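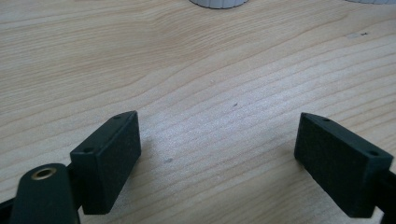
Acabado y conservación de un tablero de mesa de madera clara para aula taller
Memoria del proyecto de asignatura
Grupo 11 – Taller Travau
17 de marzo de 2023

1. Objeto

La presente memoria recoge el estudio del estado superficial de una mesa de trabajo del taller Travau y la propuesta de un acabado adecuado para su uso diario. La mesa tiene el tablero de madera clara, con veta fina y ondulada, y se emplea para montaje ligero, medición y escritura. Quedan fuera del alcance la estructura, las patas y las uniones.

2. Estado de partida

El inventario del taller no indica la especie de la madera ni el producto aplicado en origen. El grupo no dispuso de medios para una identificación anatómica fiable, por lo que en adelante se habla únicamente de madera clara.

La veta discurre en una dirección dominante, con curvas suaves y zonas en las que las líneas se juntan. Este dato condiciona el lijado: en las zonas de veta apretada es más fácil dejar rayas transversales visibles. Con luz intensa parte del tablero aparece lavada y la veta pierde contraste, de modo que la inspección se hizo también con luz rasante. Se aprecian además marcas puntuales pequeñas, una oscura y otra gris, sin profundidad medible con el material del taller. No se ha determinado su origen.

3. Criterios de selección

El acabado debía cumplir los siguientes requisitos:

– No alterar de forma apreciable el tono de la madera.
– Admitir reparación local sin lijar todo el tablero.
– Presentar brillo bajo, para no dificultar la lectura de instrumentos.
– Poder aplicarse con los medios del taller, sin cabina de pulverización.

Se compararon tres opciones: barniz al agua mate, aceite duro y cera. La cera se descartó en primer lugar por su escasa resistencia a líquidos. El barniz ofrece la mejor protección, pero una reparación local deja borde visible. El aceite duro oscurece algo más la superficie y exige mantenimiento periódico.

4. Ensayos en probeta

Los ensayos se realizaron sobre 19 probetas de madera clara procedentes de recortes del almacén Baidoo. No se puede asegurar que coincidan con la especie del tablero, lo que limita la validez de la comparación de tono.

La preparación fue común a todas: lijado en el sentido de la veta, aspirado y paño ligeramente humedecido. El grano final fue 600 en una parte de las probetas, con el fin de comprobar si un lijado muy fino reduce la absorción del aceite. El efecto se observó con claridad: la superficie queda más cerrada, el aceite penetra menos y el exceso tarda más en retirarse. Para el tablero se recomienda detenerse en un grano más grueso.

Para el desgaste se usó el banco de fricción Erley del laboratorio, con 3.000 ciclos por probeta y carga constante. Las probetas enceradas perdieron el brillo de forma desigual. Las barnizadas apenas mostraron cambio, salvo en los cantos. Las aceitadas presentaron una banda mate que desapareció al aplicar una nueva mano fina.

5. Propuesta

Se propone aceite duro incoloro en dos manos, con retirada del exceso a paño y lijado suave intermedio. Las marcas puntuales se tratarían antes con goma de borrar y, si persisten, con lijado manual muy localizado – siempre a favor de veta y sin insistir, para no crear una depresión.

La aplicación está prevista para abril, fuera del periodo de prácticas. Los paños impregnados se extenderán al aire libre hasta su secado completo, por riesgo de autocombustión.

6. Limitaciones y trabajo pendiente

No se ha medido el color con instrumento; la valoración de tono es visual. Tampoco se ha ensayado la resistencia a disolventes, habituales en el taller. El grupo del proyecto Brotisitz, que comparte el aula, ha solicitado que se incluya una prueba con adhesivo termofusible. Se realizará en las probetas sobrantes antes de tratar el tablero, y los resultados se añadirán como anexo.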